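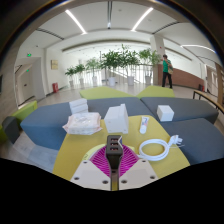

Capítulo 4
Montagem, cuidado e reparação da garra de dedos flexíveis

4.1 O que se estuda neste capítulo

Nos capítulos anteriores tratou-se a garra como um componente fechado: tem uma abertura, uma força e um peso, e com esses dados planeia-se a preensão. Quem trabalha com ela todos os dias sabe que esses valores mudam. Um dedo que perdeu elasticidade segura pior, uma placa mal apertada desloca o ponto de contacto, e a mesma tarefa que corria bem em janeiro começa a falhar sem que ninguém tenha tocado no programa.

O capítulo segue a garra manual Telitz, usada na oficina de formação da Noseo. Tem duas placas de fixação claras, uma de cada lado, com três furos de parafuso em cada placa, e dois dedos nervurados em magenta. Um carregador preto com três portas USB, seguro ao alto entre os dedos, é uma boa peça de verificação: tem faces direitas, a cabeça é mais larga do que o corpo e qualquer inclinação se nota logo.

4.2 Os dedos

As nervuras paralelas permitem que o dedo ceda na zona de contacto e se curve em volta da peça. Quando uma delas racha, as vizinhas passam a trabalhar mais e a deformação deixa de ser regular. A fissura começa quase sempre na raiz, junto à moldura, onde é difícil de ver com o dedo em repouso. Para a encontrar, dobra-se o dedo à mão, devagar, e observa-se cada raiz com luz rasante.

Na Noseo, a inspeção faz-se a cada 100 ciclos durante a rodagem e, depois disso, no início de cada turno. Os dedos trocam-se aos pares. Um dedo novo ao lado de um gasto fecha de forma desigual e empurra a peça para o lado mais mole.

4.3 As placas

Os parafusos apertam-se em duas passagens. Na primeira, encostam-se todos sem força e confirma-se que a folga entre as placas é igual de cima a baixo. Na segunda, dá-se o aperto final, alternando entre o lado esquerdo e o direito. Se a folga ficar em cunha, desaperta-se tudo e recomeça-se - corrigir um único parafuso costuma torcer a placa.

4.4 Limpeza

O pó e a gordura reduzem o atrito dos dedos. Limpam-se com um pano húmido sem solvente, no sentido das nervuras, e deixam-se secar antes de fechar a garra. Os produtos à base de acetona estão excluídos, mesmo em pequena quantidade.

4.5 Um caso de oficina

Anika Delacroix, responsável pela manutenção na Noseo, registou uma série de 80 preensões em que a peça escorregou 9 vezes. A primeira suspeita recaiu sobre os dedos, que foram trocados sem resultado. O defeito estava num parafuso da placa direita, que tinha recuado uma volta. Depois do reaperto, fizeram-se mais 40 preensões, sem nenhuma queda. A secção 4.6 parte deste registo para construir a ficha de diagnóstico, começando pelos apertos e deixando a troca de peças para o fim.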